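Rehearsal service for two-armed robots draws doubts in Plilesthorpe

PLILESTHORPE - A company called Owino says it can get a warehouse robot ready for a new job without the robot ever leaving a computer. Shops here are being asked to pay $400 a month to find out if that is true.

The service, named Grirka, puts a computer model of a two-armed robot into made-up rooms with odd walls, art and furniture. Owino says the package has 244 rooms and that more will come in September.

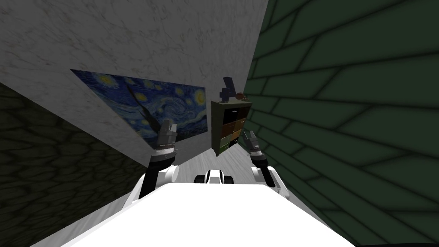
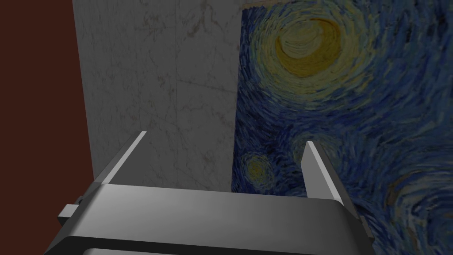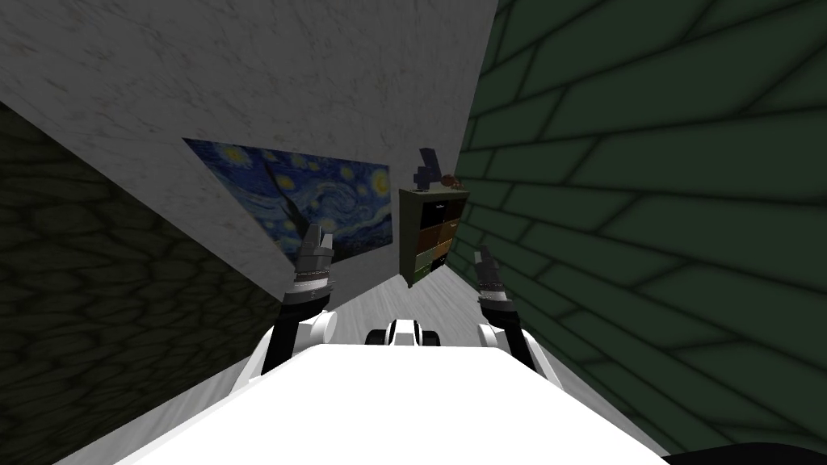
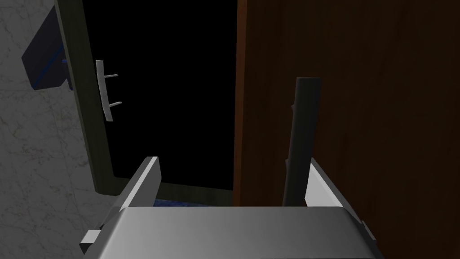 Computer-rendered views from the Grirka service. Owino

Shaohua Jia, who runs the packing floor at Drinham, tried it for 9 days and was not won over.

"I don't have a Van Gogh in my building," Jia said. "I have cartons and tape. Show me the same arm doing well on my floor and then we can talk about the bill."

Owino's sales lead, Mingxuan Lei, said the strange rooms are the whole idea. A robot that only practices in plain rooms gets lost when the paint changes, Lei said. Asked for results from real machines, Lei said the company has 2 customers running tests and would not name them.

The price does not cover setup, and the contract runs a full year - a long time to pay for practice. Drinham has not signed. Jia said the company asked for a trial using a model of its own packing line and is still waiting for an answer.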